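Oct 9, 2022

Quick one, dinner's burning. The folding cell quit on us again. Run 701, left arm, halfway through a sleeve. Wrist joint threw an overcurrent fault and the gripper stayed shut. No drop, no retreat, just held on to the shirt while the right arm kept pulling. Stretched the collar pretty bad before Osaze hit the stop.

So the real problem – one arm faults, the other one doesn't know. They're on seperate controllers and the Wondik script only checks the left status every 40 moves. Dumb. My fault, I wrote that part in November and forgot about it.

Ivars thinks the cable at the wrist is snagging and loading up the joint. Could be. 8 faults in the log and all of them with the arm stretched way out. Rerouting tomorow, then both arms get a shared stop line before anybody runs anything.
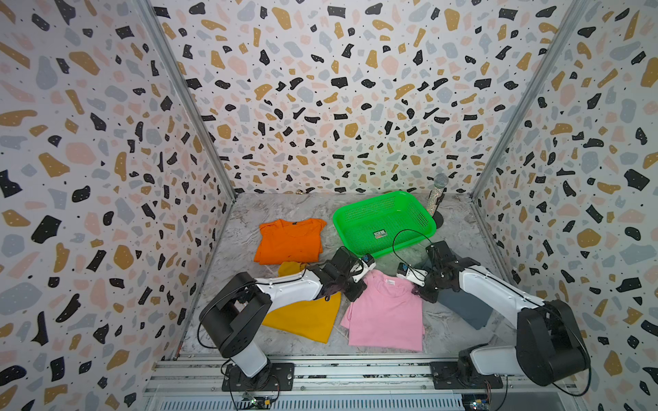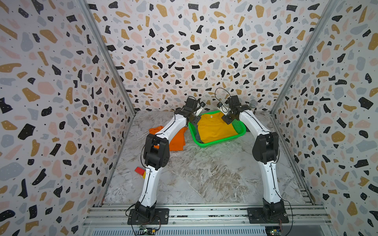 Shirts and the green basket, both arms.

Filed under: Faults and fixes

Oh and Pearce asked if we can still make the Goltia demo. Maybe? Ask me after the stop line works. Need a spare wrist cable too, if anyone has one.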